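Section 4: Setting Up Your Kitchen Scrap Caddy and Getting the First Batch Going

If you've come straight from Section 3, your Hornstead bin is sitting outside on its base, level, with the lid clip facing you. Good. Leave it alone for now. We're going back indoors, where most of the daily business of composting happens, and where most people give up by September if the indoor part is a pain.

I've been using the Kedis caddy with the Hornstead bin for a few years now, and I wrote this section after helping a bunch of folks in Rendville get theirs running. The sheet that comes in the box is fine but it's tiny, and it skips the bits that tripped me up.

What you need before you start

The caddy and its lid
The charcoal filter (it's taped inside the lid, in a paper sleeve)
A roll of liners, or some old newspaper if you don't want to buy liners
A shallow tub or tray for sorting
An old towel

4.1 Putting the caddy together

1. Wash the caddy and lid in warm soapy water and dry them all the way. Mine had a strong factory smell that took two washes to go away.

2. Take the filter out of its paper sleeve. Please do this! I ran mine for a month with the sleeve still on and wondered why the kitchen smelled like a pond.

3. Press the filter into the round recess in the lid, fuzzy side down. You'll feel it pop in on one side and then the other.

4. Hook the handle into the two slots. It's a tight fit. If it won't go, run the ends under the hot tap for a minute and try again.

5. Close the lid and lift the whole thing by the handle. If the lid swings open, the handle is on backward. Flip it and you're set.

Note: the filter lasts roughly five months. I write the date on the rim with a marker when I change it -- my current one says 17th February -- and that has saved me a lot of sniffing and guessing.

4.2 Lining it

You've got two choices and I go back and forth between them.

Store-bought liners are tidy. Open one up, push it down into the corners, and fold a good two inches over the rim so it doesn't slide in when you drop something heavy on it (half a melon, in my case). Check that the package says it's fine for home composting. Plenty of green-looking bags only break down in the big industrial heaps, and you'll be picking shreds of them out of your tomatoes next year.

Newspaper is free and it rots beautifully. Lay two sheets crosswise, press them in, and fold the extra down the outside. It gets soggy faster, so you'll be emptying more often.

Caution: don't line the caddy with ordinary plastic shopping bags and then tip the whole thing into the bin. I know it's tempting. If a plastic bag is all you have, use it to carry the scraps out, shake it empty, and bring the bag back inside with you.

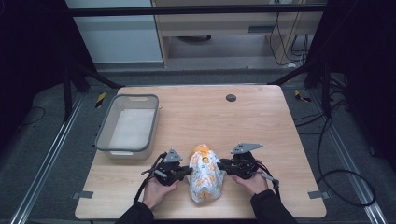
4.3 Sorting as you cook

Keep it simple. When I'm cooking I put everything in one tub and sort it at the end, while the kettle's on. Doing it piece by piece with wet hands drove me crazy.

Goes in the caddy:
Fruit and vegetable peelings
Coffee grounds and paper filters
Tea leaves (cut the bag open first if you aren't sure what it's made of)
Eggshells, crushed
Stale bread, in small amounts
Paper towels, as long as you haven't used them with cleaning spray

Stays out:
Meat, fish and bones
Cheese and other dairy
Cooking oil
Anything with a sticker still on it
Pet litter

Citrus peel gets people arguing. I put it in, chopped up, and my worms haven't filed a complaint. If your pile is brand new, go easy on it for the first few weeks.

4.4 Starting the first batch outside

6. Put a layer of twigs or torn cardboard in the bottom of the Hornstead, 5 inches deep or so. Don't pack it down. Air needs to get in under there.

7. Add a bucket of finished compost or plain garden soil. You can buy the Bahrami starter mix if you like, and I've used it, but a bucket from a neighbor's heap worked just as well for me.

8. Tip in your first caddy of scraps and spread them around with a stick or a hand fork.

9. Cover the scraps completely with dry brown stuff: leaves, shredded paper, torn egg cartons. Use twice as much brown as green. It'll look like way too much. It's fine.

10. Close the lid and press until the clip clicks.

Note: the bin holds 79 gallons, and it will feel like you're never going to fill it. Then fall arrives and you'll be standing on the leaves to make them fit.

4.5 The first few weeks

Empty the caddy every two or three days, or sooner if it's hot out. Rinse it, let it dry upside down on that old towel, and put in a new liner. Every time you add greens, add browns on top. I keep a sack of dry leaves right beside the bin, because if I have to walk to the garage for them I won't do it.

Give the pile a turn after nine days, and then once a week. If you bought the long thermometer, push it right into the middle before you turn. A young pile in cool weather might just match the air, and that's okay. Below 32 degrees outside, things slow to a crawl and the top can freeze solid. Keep adding scraps anyway and it'll wake up in spring.

4.6 If something seems off

It smells like rotten eggs. Too wet. Mix in cardboard, turn it, and leave the lid propped open for an afternoon when it isn't raining.

It smells like ammonia. Too many greens, often grass clippings. More leaves!

Little flies when you lift the lid. Fruit flies, and harmless, though they do love to go up your nose. Bury the fresh scraps deeper and cover them better.

Nothing's happening at all. Grab a handful from the middle and squeeze. It should feel like a wrung-out sponge. If it's dusty, water it with a can and turn it while you pour.

The caddy lid won't close. Check the liner first -- it's usually bunched up at the hinge. If the hinge pin has worked loose, push it back in with your thumb until it sits flush.

Caution: wear gloves when you turn the pile, and keep your face back from it if it's dry and dusty. Wash your hands afterward, even if you wore the gloves.

Section 5 covers harvesting through the bottom hatch, so don't force that hatch open yet. Mine stuck the first time, and the fix is in step 2 there.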